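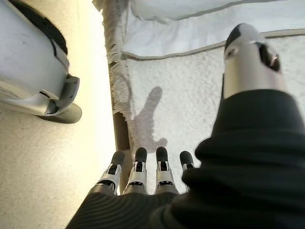 Section 4. First session with the Garnent hand

By now the hand is mounted, the sleeve is on and the Troltell app shows a green dot. Time for the fun part! Set aside an hour, pick a piece of clear floor and lay a rug on it. A thick, shaggy one is great for this, and a folded cloth makes a very good first target.

4.1 Setting the hover height

1. Smooth the black sleeve back toward the wrist. All four fingertips and the thumb must be able to move freely.
2. In the app, open Hand > Posture and choose Open. The thumb swings well away from the fingers and stays there.
3. Bring the arm over the edge of the rug, palm down, and stop at 186 mm.
4. Tap Learn Surface. Keep your own hands out of the way until the tone sounds.
5. Repeat step 4 over bare floor. The hand stores both surfaces under one name.

Note: Strong sunlight on a pale floor can upset the reading. Draw a curtain and run step 5 again if the app reports error 43.

CAUTION: Long fringe can wind itself into the finger joints. Start every grasp at least a palm's width in from a fringed edge.

4.2 First pick

1. Choose Soft Goods from the grasp list. Grip force goes to 600, and we suggest leaving it there for the first day.
2. Lower the hand until the fingertips press lightly into the cloth.
3. Tap Close, wait for the second tone, then Lift.
4. Tap Open to let go.

If the cloth slips, raise the force in small steps. If the rug comes up too, you're pressing too deep - go back to step 2 and try again a little higher. Once this works, do try it with a bath towel. It's a lovely thing to watch!

Note: Firmware 651 or later is needed for Soft Goods. Owners of the older Egan wrist should read Section 9 before updating.

Korkelberg Support, manual text by Bríd Rafferty. Revised 14 Sep 2026.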